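Peka (software)

Peka is a control and planning package for two-armed robots that work at tables and counters. It was started at Wuyts, a small automation shop in Brurbridge, and is used mostly for kitchen and packing tasks. Written in C++ with a Python layer on top. The name is not an acronym.

Overview
Peka sits between the cameras and the motor drivers. It takes in images from a head camera and, if fitted, one camera per wrist, and turns them into a short list of things the arms could do next. A planner picks one. The controller runs it. The whole cycle repeats until the task is marked done or a person stops it.

Early versions were called Monditz, a name that now covers only the perception part. Older guides still mix the two up.

Perception
Monditz finds objects, gives each a rough outline and guesses a height. No shape models needed, though they can be loaded. Plastic and matte items go well. Polished metal is the known weak spot - highlights on a rim come back as holes in the depth data, and the outline breaks in two. Version 4 added a rim-fitting step which looks for an ellipse first and fills in depth after. It helped with bowls and pans, less so with cutlery, wich is thin and tends to merge with the table.

Thin cables are put in a class of their own. The planner treats them as keep-out strips, not as objects to be picked up.

Planning
Both arms are planned together. One is given the lead, the other has to keep clear or hold still. The lead can swap between steps but not during one. Paths are checked against the table, the robot's own shell and anything Monditz has outlined, with a margin of 50 mm for the forearms. Grippers get a smaller margin, set by the user, as they must come close to things to be any use.

Approach to a bowl is split in two stages. First a hover point next to the rim, a little above the surface. Then a fresh look from the cameras, and the final move. The pause at the hover point can be turned off. Most sites leave it on. A steel bowl and a lavender plastic one on the same table are a common test layout, and the steel one is the harder of the two. 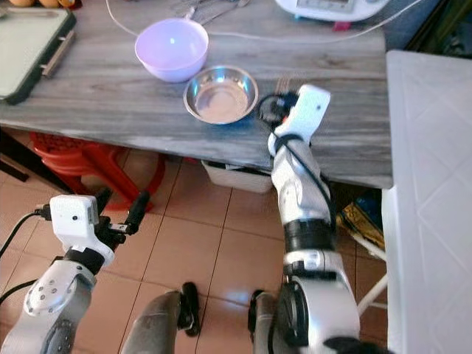 Jolien Visser wrote on the project's mailing list that the second look matters more than any tuning of the planner, and that she would drop half the grasp settings before giving it up. She also asked for the hover height to be stored per object class instead of per site. That change went in the following January.

Control
Joint commands go out at a fixed rate. Force limits are set per joint and can be lowered for a single step, e.g. when touching a rim. If a limit is passed the arm backs off along the path it came by and the step is logged as failed. Peka does not retry on its own unless told to.

Tooling
A log viewer comes with the package. It plays back camera images, outlines and joint data on one timeline, and can re-run the planner on an old log with new settings. The public test set has 3,654 logged steps, of which 906 are failures kept in on purpose. Users can send in their own logs, after a check for faces and screens.

Settings live in plain text files, one per robot, one per site. A site file overrides the robot file. This is the source of a lot of support questions.

Limitations
- Clear glass is not supported.
- Stacked bowls are seen as one object unless the edges are well apart.
- No handover between arms in mid-air; the object must be put down first.
- Calibration drifts if the head is moved by hand, and teh warning for this is easy to miss.

See also
Motion planning
Hand-eye calibration
Bimanual manipulation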